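봉합 셀 정비 기록, 그리고 '자동 보정'이라는 말에 대하여

2020년 11월 18일

지난 글에서 Drodix 셀을 다시 세팅한다고 썼더니 왜 아직도 그걸 붙들고 있느냐는 댓글이 달렸다. 나도 그게 궁금하다. 설명서에는 집게 교체 후 '자동 보정 한 번이면 작업 준비 완료'라고 적혀 있다. 이 문장을 믿고 오전을 날린 게 이번이 처음이 아니다.

우리 셀은 별것 없다. 팔 두 개, 손목 쪽에 달린 작은 카메라들, 조직 표본을 올리는 받침, 조명 하나. 하는 일은 봉합이다. 바늘을 통과시키고 실을 당기고 매듭을 짓는다. 제어 소프트웨어는 Wundix 것을 쓰는데, 집게를 갈아 끼우면 화면에 초록색 체크가 뜬다. 그 체크가 무엇을 확인했다는 뜻인지는 설명서 어디에도 없다. 내가 알아낸 바로는 모터가 양쪽 끝까지 갔다가 돌아왔다는 것 정도다. 집게 끝이 실제로 어디 있는지는 별개의 문제다.

그래서 나는 체크 표시를 무시하고 실을 잡혀 본다. 허공에서 벌렸다 오므리는 동작은 아무리 봐도 모른다. 축이 조금 틀어져도 허공에서는 다 멀쩡해 보인다. 실을 조직 위에 걸쳐 놓고 양쪽에서 당겨 봐야 어느 쪽이 밀리는지 드러난다.
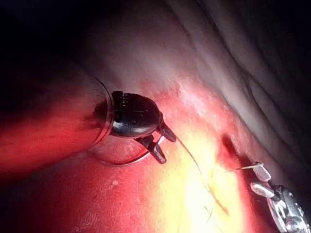
검은 집게와 은색 집게, 그 사이의 절개부. 은색 쪽 턱의 홈이 보인다.

이 조명에서는 실이 금갈색으로 보이고 밝은 데를 가로질러 지나간다. 사람 눈으로도 이런데 영상으로 실을 추적한다는 기능이 얼마나 버틸지는 뻔하다. Wundix 쪽 안내문에는 '다양한 조명 환경에서 강건하게 동작'이라고 되어 있다. 다양한 조명이 어떤 조명이냐고 문의를 넣었더니 같은 문장이 그대로 답장으로 왔다.

조명은 결국 손으로 맞췄다. 밝기 값을 400에서 시작해서 조금씩 내리다가 249에서 멈췄다. 227까지 내리면 번쩍이는 건 덜한데 조직 주름의 안쪽이 죽어 버린다. 249가 정답이라는 얘기는 아니다. 우리 받침 높이, 우리 표본에서 그나마 덜 나쁜 값이다. 다른 데서 이 숫자를 그대로 옮겨 쓰고 안 된다고 메일 보내지 말아 주시길. 표본이 젖은 정도만 달라져도 다시 해야 한다.

집게 쪽 정비는 순서를 이렇게 바꿨다.

먼저 전원을 내리고 턱 안쪽을 닦는다. 홈이 있는 턱은 마른 솔로 홈 방향을 따라 턴다. 알코올 솜으로 문지르면 솜 보풀이 끼는데, 설명서는 알코올 솜을 쓰라고 한다. 나는 한 번 해 보고 그만뒀다.

다음은 핀. 몸통에 박힌 작은 금속 핀이 튀어나오지 않았는지 손톱으로 훑는다. 눈으로 보면 반짝여서 다 제자리에 있는 것 같다. 손톱에 걸리면 빼고 다시 끼우거나 집게를 통째로 바꾼다. Tremblay에서 나온 호환 집게는 여기서 자주 걸렸다. 값이 싸서 한 상자 샀는데, 싼 만큼만 했다.

그다음 축 유격. 턱을 반쯤 벌린 상태에서 좌우로 살짝 밀어 본다. 얼마까지가 정상인지는 기준표가 있긴 한데 새 제품으로 잰 표라서 반년 쓴 물건에는 별 도움이 안 된다. 내 기준은 지난주보다 심해졌느냐 아니냐다. 과학적이지 않은 건 안다.

마지막으로 케이블 장력을 보고, 그러고 나서야 보정을 돌린다. 체크가 뜬다. 역시 믿지 않는다. 표본에 실을 걸고 매듭을 하나 지어 본다.

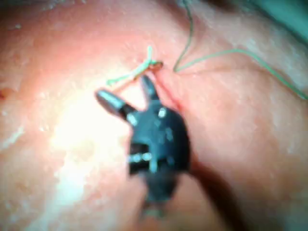 읽는 시간 약 4분

매듭 옆에 집게를 벌려 두고 보는 것이 내 점검의 마지막이다. 짧은 가닥과 긴 가닥이 매듭에서 어떻게 갈라지는지, 턱 끝이 짧은 가닥에 얼마나 가까운지를 본다. 화면 좌표로는 끝이 실에 닿아 있어야 하는데 영상에서는 떨어져 있다면, 보정이 무슨 체크를 띄웠든 어긋난 거다. 이 각도에서는 핀도 한꺼번에 보여서 편하다. 다만 손목 카메라 영상은 깊이를 잘 속인다. 실이 조직에 붙어 있는지 살짝 떠 있는지는 그림자를 보고 짐작하는 수밖에 없고, 반사가 센 곳에서는 그 짐작도 안 된다. 그래서 영상만 보고 합격을 주지는 않고 실을 한 번 더 당겨 본다.

교체 주기 얘기도 해야겠다. Drodix는 집게 수명을 2,000회라고 한다. 무엇을 한 번으로 치는지가 문제다. 벌렸다 오므리면 한 번인지, 매듭 하나가 한 번인지. 카운터는 앞쪽으로 세는 것 같은데 그러면 매듭 몇 번 짓다가 수명이 훅훅 줄어든다. 카운터가 끝나면 멀쩡한 집게도 경고를 띄우고, 반대로 핀이 나온 집게는 카운터가 남았다고 통과시킨다. 이걸 예측 정비라고 부른다. 나는 공책에 따로 적는다. 교체한 날, 유격, 실이 미끄러진 방향. 공책 쪽이 지금까지는 더 잘 맞았다.

Zotau 모듈을 붙이면 이런 게 다 해결된다는 얘기를 행사장에서 들었다. 시연도 봤다. 표본이 납작하고 실이 굵었다. 우리처럼 주름지고 번들거리는 표면에서도 되느냐고 물으니 다음 버전에서 된다고 했다. 그 다음 버전이 나오면 빌려서 돌려 보고 쓰겠다. 사지는 않을 거다.

다음에는 케이블 장력 재는 법을 따로 정리할 생각이다. 설명서에 나온 방법은 손이 세 개 있어야 해서, 클립으로 고정하는 방식을 시험하고 있다. 아직 잘 안 된다.

분류: 정비 기록, 집게, 조명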